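第四章 仓储搬运与周转容器

学习目标
学完本章后,应能说明周转容器在仓储作业中的作用,区分单元化与标准化两个概念,并能根据货物流量初步计算容器的需要量。

4.1 从一次改造说起

Nillesthorpe配送中心原来用纸箱存放零散货物。纸箱规格由各供应商自定,堆码高度不一,货架层间浪费较多。2018年2月6日,该中心开始换用统一规格的周转箱,首批投入1000只。负责此事的仓储主管Yetunde Tijani在工作记录中写道,最先要改的是收货环节的登记办法,箱子本身倒在其次。

到当年9月,在用周转箱增加到2393只,其中1054只固定用于拣选区,其余在收货区与存储区之间流转。拣选员不再拆封纸箱,补货时整箱替换,空箱送回收货区。本章后面的习题将多次用到这组数据。 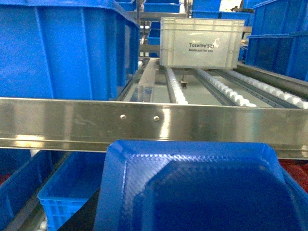 图4-1 蓝色塑料箱与滚轮输送线

4.2 单元化的含义

单元化是指把零散货物集中成便于搬运的整体,使它在收货、存储、拣选和发运各环节中尽量不再拆散。托盘、周转箱、笼车都是常见的单元化器具。选择哪一种,取决于货物的体积、重量和单次出库数量。小件、多品种、出库频繁的货物适合用周转箱,大批量的同种货物多用托盘。

单元化之后,搬运次数与货物件数不再直接相关。设一批货物共2000件,逐件搬运需2000次;若每箱装20件,只需搬运100箱。实际作业中还要加上装箱和空箱回收的时间,这两项在第六章中另行讨论。

4.3 标准化的含义

标准化是对容器的外形尺寸、承重和标识方式作出统一规定。单元化解决“合在一起”的问题,标准化解决“彼此能配合”的问题。Leinonen公司早年有过教训:两个仓库分别采购周转箱,底面尺寸相差不大,却不能混合堆码,调拨时只得倒箱。

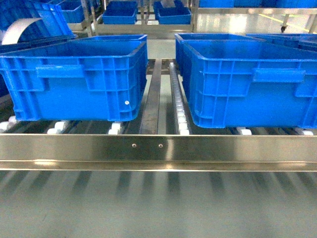

因此,确定容器尺寸时应先确定托盘和输送设备的尺寸,再向下推算。常用的做法是让若干只箱子的底面恰好铺满一个托盘,并在输送线宽度内留出必要的间隙。高度则由货架层高和人工搬运的重量限制共同决定。

4.4 容器需要量的估算

容器需要量可按下式估算:

需要量=日均流量×周转天数×(1+备用系数)

其中日均流量以箱计,周转天数指一只箱子从装货到空箱返回所用的平均时间。备用系数用来应付破损、清洗和流量波动,须按历史数据确定,不宜直接套用其他企业的数值。Vallitz仓库的案例见本章附录,该仓库最初漏算了清洗所占的时间,投用后空箱经常不足。

思考与练习
1. 说明单元化与标准化的联系和区别。
2. 根据4.1节的数据,计算拣选区用箱占在用总数的比例。
3. 查阅附录中Vallitz仓库的流量表,重新估算其容器需要量。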